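Will a Mother Bird Really Leave Her Baby If You Touch It?

By Vy Trương
October 21, 2020

Somebody has probably told you this one. You find a baby bird on the ground, you reach down, and a grown-up shouts, "Don't touch it! Its mother will smell you and never come back!"

It sounds like the kind of thing that must be true, because so many people say it. But lots of people saying something is not proof. So let's ask the question a scientist would ask: how does anybody know?

What would have to be true?

For the story to work, three things have to happen. The mother bird has to notice your smell. She has to decide that the smell means danger. And then she has to give up on a baby she has been feeding from morning to night.

Start with the smell. Older books say birds can't smell anything. I don't believe that either, and you shouldn't. Some seabirds find food by smell from far away, and turkey vultures use their noses to find dead animals. So birds can smell. Some are very good at it, and some don't seem to use it much.

Now the giving up. People who study birds pick up chicks all the time. They weigh them, put tiny rings on their legs and set them back in the nest, and in most cases the parents go right on feeding them. If one touch of a hand made parents leave, these people would have noticed long ago.

Does that mean parents never leave a nest? No. They may leave if they are scared over and over, most of all early on, when there are only eggs. A person who keeps coming back to peek is a bigger worry than a person's smell.

Is the baby lost at all?

I'm suspicious of the word "orphan." People use it for almost any small bird that is sitting by itself.

At the Darkonari bird shelter, where I help out, we had 25 calls in one week about baby birds on the ground. In 18 of them, the bird turned out to be a fledgling. A fledgling has most of its feathers and a short tail. It can hop and flutter, but it can't fly well yet. It is meant to be out of the nest! Its parents are usually close by, bringing food when you aren't looking. (One week at one shelter doesn't tell you about every place. It only tells you about us.)

A nestling is different. It has bare skin or just a little fluff, and it can't hop or hold on to a twig. A nestling on the ground does need help. If you can see the nest and a grown-up can reach it safely, the bird can go back in. Then everybody should walk away.

What about the things you read online?

Last March a poster called "Ovance Bird Rescue Tips" was shared by around 650 people in our town. It said to feed baby birds bread soaked in milk. Birds can't handle milk well, and bread doesn't give a chick what it needs. The poster didn't say who wrote it or where the advice came from. That should make you wonder, even when there's a cute drawing of a robin on top.

Water is another one. Don't drip it into a baby bird's beak. It can go down the wrong way, into the place where the bird breathes.

So what should you do?

Look before you pick anything up. Feathers and hopping? Move your dog or cat indoors and watch from far back. If the bird is in the road, a grown-up can carry it to the nearest bush.

If it is bleeding, shivering, or has been in a cat's mouth, ask a grown-up to call a wildlife shelter right away. Keep the bird in a box with air holes, somewhere quiet, and don't open the lid to check on it.

Wash your hands afterward. Birds can carry germs, and that part of the old warning was worth keeping.

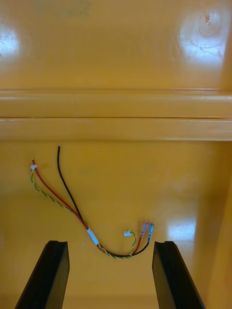
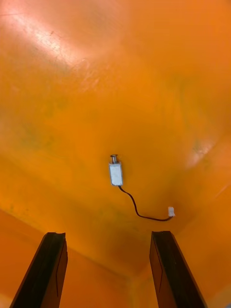
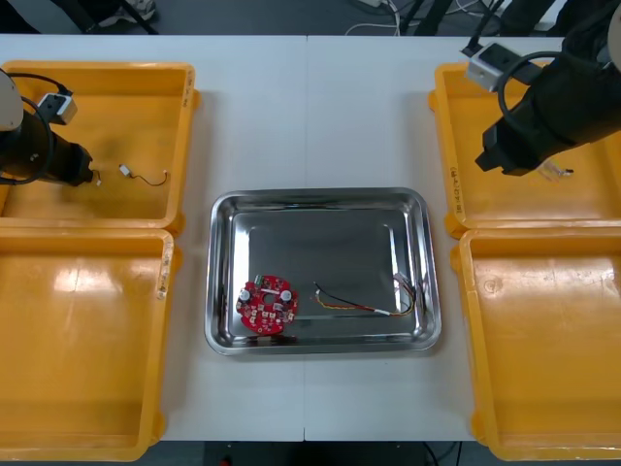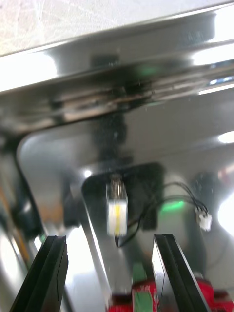
Photos: Vilus. Third photo: four yellow trays and a steel tray on a white table.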